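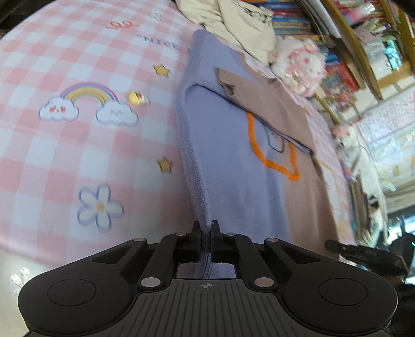 Lavender and brown knitwear on a gingham cloth.

March
By the author of "Letters from Reditz"

The frigate Melamari came to the harbor of Kneath at six in the morning, for the joint exercise. I was a signalman on her, 18 years old, and I had never seen another country.

Our task was simple. A merchant ship, the Plolus, would play the smuggler, and we would stop her before dark. We had 89 men on board and one good radar, which slept when it rained.

It rained. The Plolus disappeared from the screen at noon, and the captain said nothing for a long time. Then he asked me what I could see. I saw only gray water – and after a while, a small light, very low, to the north.

"Send to them," he said.

I sent the challenge with the lamp. The answer came slowly, by a tired hand: 3313. It was not in our code book. We looked for it twice.

"Perhaps they are also lost," said the captain.

We came closer, to almost 100 meters. A fishing boat stood there with its engine dead, and an old man was holding a lamp over his head. The number was painted on the side of his boat. He had sent us the only thing he knew how to send.

We took him to Kneath on a rope. The Plolus was already at the pier, and her crew was eating supper.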